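Traro Bench Rail Kit - two-arm version

Price: $403 for the rail kit, $242 for the single-arm version. Arms not included.
In stock, built to order in small batches
Last updated August 23, 2022

Hi, and thanks for stopping by! I'm Urmila Joshi and I build these in a shared workshop with Deepak Lodhi, who does the wiring and most of the drilling. The Traro started as something I wanted for my own bench. I had two small arms clamped to opposite ends of a table, and every time one of them moved fast the clamps crept a little and my positions went off. I got so tired of re-measuring. So I bolted both arms to one rail, and then a friend wanted one, and then his friend did, and now there's a product page.

What you get

The black mounting rail, pre-drilled for two arm bases
A white toothed rack strip for the lower edge of the rail
Aluminum extrusion for the sides and two back posts
White wall panels for the enclosure
Two small controller boards with red power leads, one for each arm base
Two purple cables, extra long
A bag of bolts, T-nuts and cable clips (100 pieces, and yes, you'll have some left over)

What you need to bring

Two arms, a flat tabletop to work on, a power supply and a set of metric hex keys. A second pair of hands helps a lot when the back posts go up. I've done it alone with a stack of books holding the panel and I don't recommend it.

Will my arms fit?

The base plate matches the Stanent light arms and the Zadton hobby arm with the older foot. If you've got the newer Zadton foot you'll need the adapter, $17, just mention it when you order. For anything homemade, send me a drawing of your bolt pattern and Deepak will drill to match. Brijesh Uniyal sent us a tracing of his on the back of a pizza menu and it came out fine, so don't worry about making it pretty.

Putting it together

Set aside an afternoon. The rail goes on first, then the side extrusions, then the posts, and the wall panels last. Leave every bolt finger-loose until the whole thing stands square, then tighten from the rail outward. Clip the boards onto the rail near the arm bases before you mount the arms - it's a tight reach afterward and I've lost a screw or two down there myself.

Leave the cables generous! My first build had them neat and short, and the wrist would yank the connector as soon as the arm stretched out. Now I let them hang in big loops along the links. It looks a bit untidy but you can send an arm to the back of the table without a second thought.

What I use mine for

Mostly kitchen stuff at the moment. I'm teaching the pair to pack and unpack groceries, and a plastic bag is a surprisingly mean thing to give a robot. It folds over on itself, it clings, it slides around. Having two arms on one rail is a big help, as one can hang on to the top of the bag and leave the other free for the fruit. Grapes and a plum went in the bag for this setup, with bananas, an apple, a pear, an orange and a peach on the plate.
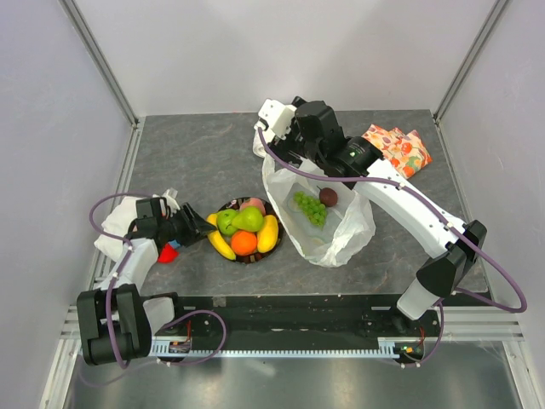
Shipping and pickup

Everything goes out in one long box and one flat one. They sometimes arrive a day apart, so give it a little time before you write to me in a panic (I'd panic too). Pickup from the workshop is free, just email first so one of us is there to unlock.

Batches

The next batch gets cut in May. If you want in, send me your arm model and the length of your table and I'll put you on the list. I don't take any money until the rail is drilled.

Returns and spares

Unassembled kits can come back within a month. Drilled-to-order rails can't, sorry, but if a hole is off by our doing we'll make you a new one. Spare boards, cables and rack strips are all available separately, and I keep a few of each on the shelf. Write to me for those and I'll send you the current prices.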